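Stemolby Two-Arm Table Cell
Set-up and Safe Use Guide

Section 6. Before You Power the Arms

Read all of this before the first run of the day. Yes, every day. It takes less time than filling out a stop report.

Applies to: Stemolby two-arm tables with Taruven controllers. Single-arm benches, see Section 4. If your table has the older Letari stop box, read 6.5 first, then come back.

6.1 Who can run the table

Trained operators only. Name on the sheet by the door, signed off by the shift lead.

Visitors stay behind the yellow line. Same goes for managers.

One person holds the control. If two people are at the table, the one with the control says out loud when the arms are going live. The other one answers. No answer, no power.

NOTE: Sign-off runs out every September. Check your line on the sheet. If it's expired you are a visitor.

6.2 Clear the table

1. Arms off. Key out, key in your pocket. Not on the table.

2. Take everything off the mat that isn't in the task card. Tape, pens, coffee, the hex keys from last night.

3. Smooth the mat out from the middle toward the edges. A fold high enough to catch a fingertip is high enough to catch a gripper. Small wrinkles near the front edge are ok if no task point is within 20 cm of them.

4. Check the edge clamp. Push the mat sideways with a flat hand. If it slides, tighten the clamp and push again.

5. Look under the front edge. Cables should lie below the table top, clear of your feet and clear of the clamp. Connectors fully seated.

6. Follow each gripper cable with your eyes from wrist to gripper. Needs a loop of slack. Must not be able to hook the elbow, the basket or the other arm.

CAUTION: Do not zip-tie the gripper cable tight to the arm. The wrist turns further than you think. We lost a cable this way and the better part of an afternoon.

6.3 Left and right

Left and right are always the ROBOT'S left and right. Not yours, not the camera's. On the monitor view the robot's right arm shows up on the left side. People get this wrong when they are tired, so say the full name: "robot's right," "robot's left."

Write it the same way in the log. "Left arm stopped" with no robot in front of it will be sent back to you.

6.4 Place the objects

1. Read the task card all the way through.

2. Put down the big things first: plates, baskets, trays. Then loose items.

3. Baskets go toward the side of the table. Leave the middle of the mat open so the arms have somewhere to work.

4. Fruit in a basket should sit below its own weight, meaning it stays put when you nudge the basket. Re-stack if it rolls.

5. Loose items go on their own, well apart from anything else, unless the card says cluttered.

6. Hands off the mat. Step back to the line.

NOTE: Real fruit gets swapped when it's soft or split. Juice on a fingertip changes the grip and the next operator won't know why. Wipe fingertips with a damp cloth, arms off.

NOTE: If you can't see an object from where you stand becuase an arm is over it, walk around and look. Do not lean in.

6.5 Power up

1. Both stop buttons out. Test each one. With the Letari box you have to twist AND pull, a twist alone leaves it half set.

2. Key in. Controller on. Wait for the self-check to finish. Don't touch the screen while it's running.

3. Call it: "Arms live." Wait for the answer.

4. Enable robot's right. Wait for steady green on that arm.

5. Enable robot's left. Same.

6. Send both arms to ready. Speed limit for this move is 200 mm per second. It's set in the controller, leave it alone.

7. Stop and look. Do the ready check in 6.6.

WARNING: A steady green light means the arm can move. It does not mean the arm is safe to touch. Treat green as live, even when everything is perfectly still.

If a light is flashing, or one arm is green and the other isn't, hit stop. Do not try enable again. Go to 6.8.

6.6 Ready check

Do this with your hands behind your back if you have to. Green on both arms, grippers open and empty, open mat between them.
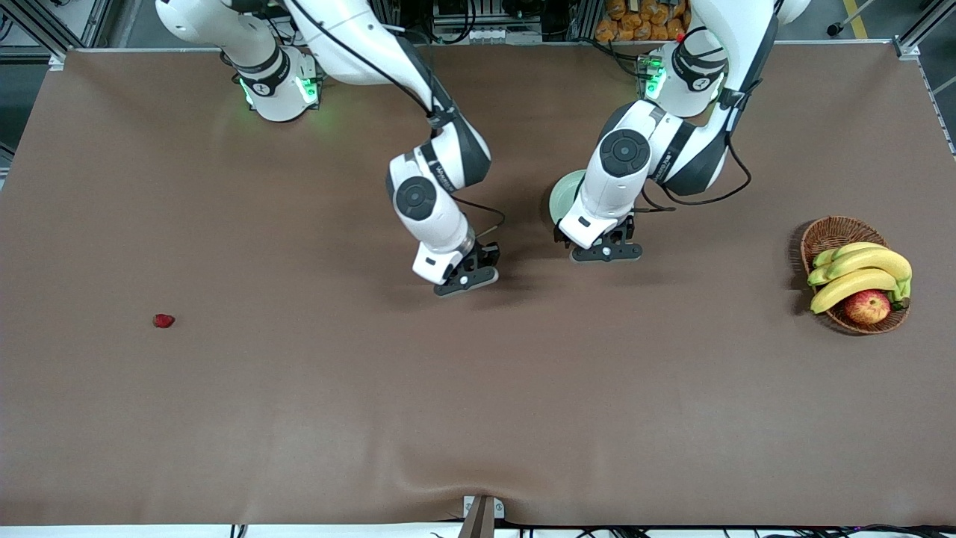
Giang Lương
Cell Safety Lead, Stemolby tables

With both arms pointing down and the grippers close to level, check the gap between them. You want plain mat there and nothing else. Then go through the rest:

1. Both lights green, both steady.

2. Both grippers open, nothing between the fingers. Also nothing stuck to them. Labels off fruit are the usual one.

3. Cables hanging free in a curve. An arm folded up tight has more loose cable at the side, so give that one a longer look.

4. Plate near an arm? Look at the rim. A plate partly under an arm is fine if the task card puts it there and the arm's first move is UP. If the first move is sideways, stop, power down, move the plate.

5. Small items by themselves far out on the mat, a strawberry say: check reach on the card before you start. An arm stretched flat to get something has less room at the elbow.

6. Basket: nothing hanging over the rim into the path of the gripper. Bananas are bad for this. Turn the basket, arms off, until the card's approach side is clear.

7. Nobody past the line.

Any "no" on that list, power down and fix it. You can't fix it live. Not even a quick one.

6.7 During the run

Stay where you can reach a stop button without taking a step. Eyes on the arms, not the monitor. The monitor lags.

First pass of any new card is at slow speed, empty grippers, all the way through. Second pass with objects. Full speed after that and only if both passes were clean.

Hit stop if:

- the two arms head for the same object
- a cable goes tight
- the mat moves
- something falls off the table
- a person crosses the line
- you don't like the look of it

That last one counts. You will not be asked to defend a stop. You may be asked about a crash you saw coming.

CAUTION: Dropped objects stay on the floor until the arms are off. An apple can roll under the table a long way. Leave it there.

CAUTION: Never hand an object to a gripper. If the pick missed, let it miss and log it. A missed pick is still a good record. A helped pick is a bad one and it's a rule break too.

Soft fruit: use the light grip setting on the card. If the card has no grip setting, it's not finished. Send it back to whoever wrote it.

6.8 After a stop

1. Leave the stop button in.

2. Look before you touch. Where are the arms, what are they holding, is anything pinched.

3. Key out, in your pocket.

4. If a gripper is still holding something, support the object with one hand and use the release on the controller menu, not your fingers. Needs controller power only, arms stay disabled.

5. Clear whatever caused it. If you don't know what caused it, that's a call to the shift lead, not a restart.

6. Write it up. Time, which arm (robot's left or robot's right), task card number, what you saw. Short is fine.

7. Start over from 6.2. Not from 6.5.

Error 267 on the Taruven screen means the two arms disagree about where the shared zone is. Do not clear it. Power down, tag the table, call. Clearing it works, in the sense that the message goes away, and then the arms can meet in the middle.

6.9 The area behind the table

Storage racks behind the table stay behind the table. Bags and packs on the rack must not lean or stick out past the frame posts. An arm swinging back to home comes closer to the rear than most people expect.

Shelves with electronics: no drinks, no loose cables hanging on the table side. Frame posts are not coat hooks.

Anything on casters gets its brakes on before arms go live. Keep casters off the yellow line so the line can be seen.

6.10 Shut down

1. Arms to home. Wait till they stop.

2. Disable robot's left, then robot's right.

3. Controller off. Key out, back in the key box.

4. Fruit off the table. Basket and plates wiped and on the shelf.

5. Wipe the mat. Leave it flat, clamp on.

6. Sign the sheet. Note any wear on cables or fingertips, even if it's small, the morning person needs to see it befor they enable anything.

Changes in this issue (Jan 23, 2018)

6.3 rewritten after the mix-up on the Tăng table. 6.6 step 4 added. 6.8 error note added. Old copies in the binder go in the recycling, please check the back pocket too.

Next: Section 7, Changing Fingertips.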